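Drellow Terrazzo-Look Table Cover, Gloss White

Wipe-clean cover for desks, craft tables, the kitchen bench. Code 3753. Sold by Nukgate, pickup from Mackay or we post.

Trim to size with scissors. Smooth out from the centre, takes 4 minutes if your not fussy. Edges sit flat after a day or so. Seconds also availble, ask. 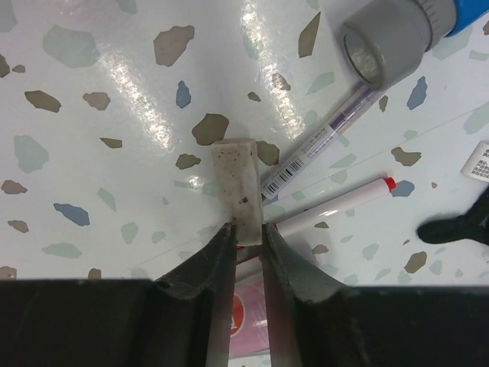 Colour is a glossy white base, scattered chips. Muted brown, greyish green and dusty blue — goes with most pens, erasers and desk clutter. Shiny finish, so expect glare under overhead lights. Matte version due March.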